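Section 4: Teaching the table-clearing chore

I get asked all the time whether a machine can clear a table yet. My answer is sort of! The Delaunay arm will pick up a cup all day long, but dishes that sit on top of each other still give it trouble, so this section goes slowly on purpose.

Before you start, set the arm speed to Low and keep the stop button where you can reach it.

1. Open the Chores menu and choose New Chore, then Table.
2. Lay out the dishes you really use. I did my first run in Brallville with one plate and felt very clever, and then it met a real dinner table (oh boy).
3. Put one plate on top of another, a bit off center, and leave a few bowls nearby.

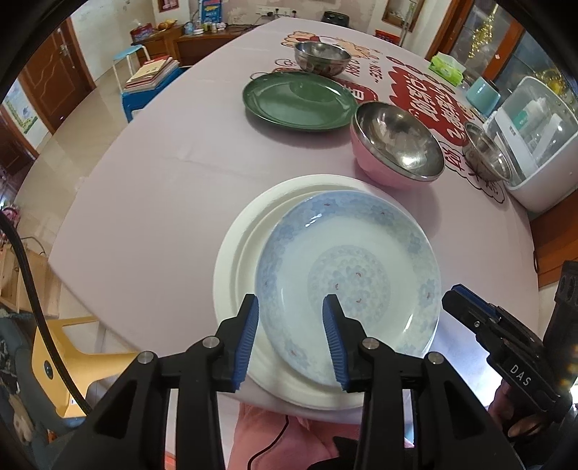
Figure 13. Two stacked plates with bowls behind them, gripper jaws open above.

4. Bring the open jaws down over the top plate only. Go for the rim, never the middle.
5. Close gently, lift, and set the plate down on a clear patch of table.
6. Press Save Run. Do it again with the plates moved around a little.

Note: Shiny steel bowls confuse the arm more than anything else I own. Teach those as their own chore and give them extra runs.

Caution: Keep your fingers out of the jaws while they close, even on Low.

How many runs do you need? The Prirnham manual says 1,000. I was still getting dropped plates there, and I only started trusting mine near 2,000. Save your good china until you've watched it clear the table 4 times in a row without a slip.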